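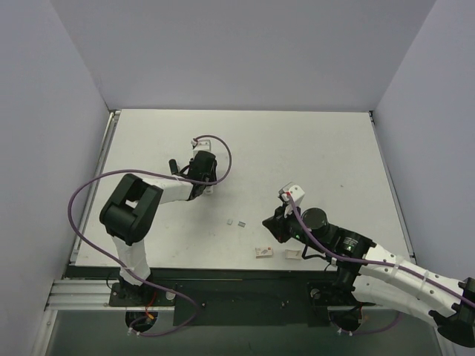 Zubaida Swati has repainted the inside of 12 rented flats, and she still gets asked why she never uses brilliant white on everything. "People think white is safe," she says. "Then they put it on all four walls and the room feels like a fridge." Her usual answer is a pale lavender-grey on the walls, with white kept for the flat surfaces such as worktops and shelves. She says a white top gets scuffed in any case, and the marks bother people less when the walls have a bit of colour.

She started in June, in a flat above the Garrido bakery, with a budget of 500 pounds. Most of it went on filler and decent brushes. "I bought cheap rollers and spent two evenings picking fluff out of the paint."

Her advice to tenants is to ask the landlord in writing and keep the reply. Olga Ulloa, who let her the second flat, agreed within a day but wanted the ceiling left alone.

Swati is now working on a hallway with no window. She has tried three greys so far and likes none of them. "The next one might be yellow," she says.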